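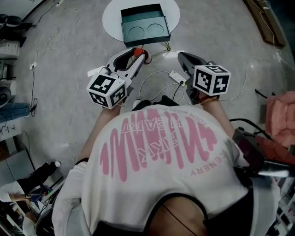 4.2 Who reads the notice

The Dildale District Heating Order gave residents 30 days to object before the county could connect their street to the new network, and it is on those 30 days that most of the later trouble was blamed. The order required that each household be "informed in writing". It did not say how large the writing had to be, where it should be put, or which way up a reader might be expected to meet it. People are surrounded by lettering they have no need to read: a white top like the one in Figure 3 carries "HEART" across the back in outlined capitals over pink zigzags, with smaller grey words curving round the side, and its wearer can get through a whole day without consulting any of it. The county's notice had to compete in this market, and it did so in grey nine-point type on the back of a water bill.

Figure 3. Everyday lettering: a printed top, with the word "HEART" upside down to the viewer.

We posted a questionnaire to all 2,049 households inside the connection zone, which takes in the whole of Dildale and the lower half of Jivville. The first question asked whether the household had received the notice. The second asked what it had said. Answers to the first were mostly yes. Answers to the second were more varied, and included a change to bin collections, a rise in the parking charge, and a by-election. Several people thanked us for letting them know about the heating.

The county's position, set out in its reply to the planning inspector, was that a notice delivered is a notice given. In law this is probably right. The order borrows its wording from older rules on sewers, and under those rules a householder is taken to know the contents of anything pushed through the door, whether or not the dog got there first. What the sewer rules never had to deal with is a choice. A sewer comes or it doesn't. The heating order asked residents to pick between joining at once, joining later at a higher rate, and keeping their own boiler on payment of a yearly fee, and it treated silence as picking the first.

Silence duly won. It carried Dildale by a wide margin and Jivville by a slightly smaller one, and the county's press office described the result as strong public support for local energy. We have no evidence that anyone in the press office was joking.

Jirnholm makes a useful comparison. The town is of similar size and adopted a near copy of the same order, but its council held back one clause: a household that did not reply stayed as it was. Officers there then had to go and ask people, which they did in the evenings, from a folding table outside the Daly supermarket. Replies came in slowly. Up to 200 of them were complaints about the supermarket. Even so, those residents we later spoke to in Jirnholm could generally say what they had chosen and what it would cost, and a fair number could say why, at length, with the pipe diameters.

It would be easy to put this down to the folding table, and the county has since bought 9 of them. We are not persuaded. The tables were there because the clause made them necessary; a council that gains from an unread letter has little cause to get the letter read. When Dildale set out its own tables in December, after the connection dates had been fixed, staff were told to hand out leaflets and to refer all questions to the website, where the order could be found under "Sewers".

Two limits of the survey should be noted. Households that ignored the county's letter may well have ignored ours, so our figures are likely to flatter the notice. And our own covering letter, we discovered on opening the spare copies, had been folded with the return address on the inside. The replies that reached us in spite of this are used in Section 4.3, which turns to the cost of the yearly boiler fee.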